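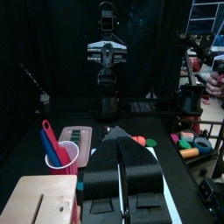

Red cup with upright utensils on a black table surface, with toy pieces and a roll of blue tape to one side.

Keeping a Shared Table in Order: Guidance for Play Kitchens and Activity Rooms

Trallmont Household Advice Service
Prepared by Mathias Tanner
Last reviewed May 19, 2022

A table used by several people in one day collects a mixture of things. Toy food, utensils, tape and small trays arrive for one activity and remain for the next. The following guidance is intended for families, playrooms and community kitchens in which toys and ordinary household items share the same surface. It replaces the sheet issued in October and includes the revised section on washing.

Before sorting

Clear one end of the table completely and work from that end toward the other. Sorting in the middle of a full surface moves items from one pile to another and takes longer than most people expect. Dark tabletops deserve additional attention. Small dark or silver pieces are easily overlooked on a black surface, and a lamp placed low at one side will pick them out better than a ceiling light.

Items should be placed in groups according to how they are cleaned and stored. Color and size are of little help at this stage. A toy heart and a set of toy grapes may look quite different and still belong in the same bin, while a play spatula and a real one may look alike and must be kept apart.

Standing utensils in a cup

A cup is a suitable holder for two or three utensils with long handles. Spatulas with looped handles may also be hung, but in rooms without a rail the cup is the simplest arrangement. Plastic cups are light, and utensils that all lean in one direction will pull the cup toward that side. The following measures are recommended:

Place the heavier end of each utensil at the bottom of the cup wherever the shape permits.
Turn the handles so that they lean in opposite directions.
Set the cup back from the table edge, on the side away from the main working area.
Where the cup continues to tip, add a layer of clean, dry pebbles or change to a heavier container.

Pebbles are not to be used in rooms open to children under 3. A ceramic crock is preferable there, kept on a shelf above the children's reach.

Cups used for storage should not be returned to use as drinking cups without a full wash. It is good practice to mark the underside with a letter S in permanent marker.

Trays for single items

A shallow rectangular tray gives a flat item a fixed place. One tray should hold one kind of item. When a second kind is added, the tray soon becomes a general collecting point, and its contents must be sorted again at the end of the day. Pale trays show dust and crumbs clearly and are therefore useful in rooms that are inspected or handed over between groups.

Trays may be lined with a sheet of plain paper or thin felt. Paper should be replaced weekly. Felt may be washed by hand in cool water and dried flat – it should not be put in a dryer, where it will shrink and curl at the corners.

Toy fruit, cakes and other small pieces

Toy food made in separate parts is best put back together before it is stored. Halves that belong to each other should be joined, and loose leaves or stems should be fitted to the fruit from which they came. Pieces with no partner go into a separate envelope or lidded box marked "Parts." The box is reviewed once a month, and anything still unmatched may be offered to another room.

Soft and hard toys should be stored separately. Hard pieces leave dents in foam, and paint may transfer from one surface to another in a warm cupboard.

A lower shelf or ledge beside the table is a convenient resting place during play. It is less suitable for storage overnight. Round and cylindrical pieces roll from a narrow ledge, and items left there are often missed when the main table is wiped. Where a ledge must be used, a low strip of wood along the outer side will keep pieces from falling.

Tape

A roll of tape should be stored flat or on a peg. It should be kept away from heaters and direct sun, as warmth softens the adhesive and draws it out along the sides of the roll, where it gathers lint. To keep the loose end easy to find, fold the last half inch under itself after each use.

Colored tape has a further use in the activity room. A short length on the front of each bin, matched to a length on the shelf behind it, allows young children to return a bin to its place before they are able to read a label. Tape labels left on painted wood for more than a season may lift the paint when removed. Warm the tape with a hair dryer on the low setting and peel it back slowly at a flat angle.

Residue may be removed from hard plastic with a few drops of cooking oil on a cloth, followed by soap and water. Oil should not be used on bare wood.

Wooden blocks and holders

Unfinished or lightly finished wood should be wiped with a barely damp cloth and dried at once. It should never be left to soak. Slots and small holes collect crumbs and dust, which can be loosened with a dry toothbrush or a wooden skewer and then shaken out over a bin. Metal picks scratch the edges and are best avoided.

A wooden block with a slot in its top may serve as a stand for activity cards. The card should fit without force. If the slot is too tight, a folded piece of fine sandpaper drawn through it several times will ease it. If it is too loose, a strip of felt glued to one inner side is sufficient.

Rough edges should be sanded in the direction of the grain, wiped clean, and left overnight before the block is returned to the children.

Washing

Hard plastic toys and play utensils may be washed together. Prepare the following solution in a clean basin:

Warm water, filled to a depth that covers the items
A small squirt of mild dish soap
A soft brush for seams and handles

Wash, rinse under running water, and set the pieces on a rack with any openings facing down. Toys with a hollow body must be squeezed or shaken until no water comes out. A hollow toy that cannot be emptied should be wiped and never submerged. Toys containing batteries, magnets or glued fabric are likewise to be wiped only.

Black tabletops show streaks. A microfiber cloth wrung out well, followed by a second cloth kept dry, gives a better finish than spray cleaner. Wipe the full length of the table in one direction, and include the rails and the underside of the front edge. Any vent or grate near the table should be brushed dry, with the brush drawn away from the opening so that dust is not pushed inside.

Storage bins and quantities

Rooms that hold a large stock will benefit from a written list. The Orgate playroom keeps 222 pieces in circulation and limits each bin to 50. Bins filled beyond that point were found to be emptied onto the floor by children looking for a single item. The Khondokar family center uses smaller bins with clear fronts and changes the contents every second week, keeping the remainder in a locked cupboard.

A home seldom needs a list. One bin for toy food, one for play utensils and one for everything else will serve most families. Lids are advisable where pets have access to the room.

Closing the room

The last person to use the table is asked to complete these steps:

Return utensils to their cup and move the cup to the shelf.
Check the ledge and the floor beneath it.
Rejoin toy food and place single pieces in the parts box.
Fold under the end of the tape.
Wipe the table and leave it clear.

Damaged toys should be removed from use and placed in the repair basket with a note of the fault. Cracked plastic is to be discarded – glued repairs seldom hold and may leave a sharp edge.

Printed copies of this guidance are available at the Gakano branch reading room and may be reproduced for use in homes and community rooms.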